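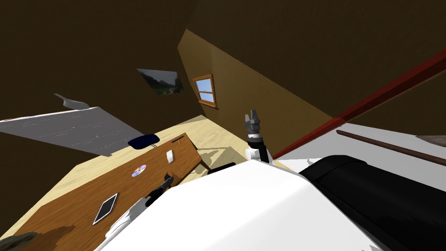 August, 9:40 am, sim bench

Desk scenes, Ormsby room. Target for this batch is 1492 episodes, got 1154 on disk as of last night. Restarted the collector on Padeck after the disk-full thing. Logs moved to Mendmont, symlink in the usual spot.

Objects on the desk stay as they are for now: disc, phone, pen, little white square. Disc reflection is still rainbow, leave it, Coralie wants the shiny stuff in. Chair position is randomised per episode, desk is not. Should be? ask.

Head view comes out tilted a lot in this config. Checked the extrinsics against the config file, they match, so it's the pose sampler doing what we told it to. Roll range is much too wide. Cut it in half for the next batch, don't touch this one or the split gets messy.

Lower-left arm goes out over the desk toward the disc and phone, other one has gripper up and open, fingers empty. Want more starts like that, with one arm parked well out of the way. Policy from the last Saten run kept waving both arms for a one-arm job and I think it's becuase nearly all our starts are symmetric.

Teleop notes
- latency ok after restart
- left trigger sticky, swapped controllers
- 6 episodes tossed, phone clipped through desk top. Contact margin again
- instruction text: "disc" and "CD" both in there. Pick one!! (going with disc)

11:15. Coralie Lowther looked at the replay. She says the label for the white square is "eraser" in one file and "note" in the other. True. Using "small white object" until somebody opens the asset list.

Training job on Saten queued w/ the old norm stats by mistake, killed it, requeued. Lost some 2 hours.

To do
- roll range
- regenerate norm stats after teh batch closes
- asymmetric start poses, write the sampler
- ask Coralie re: desk position
- contact margin on phone, try bigger value first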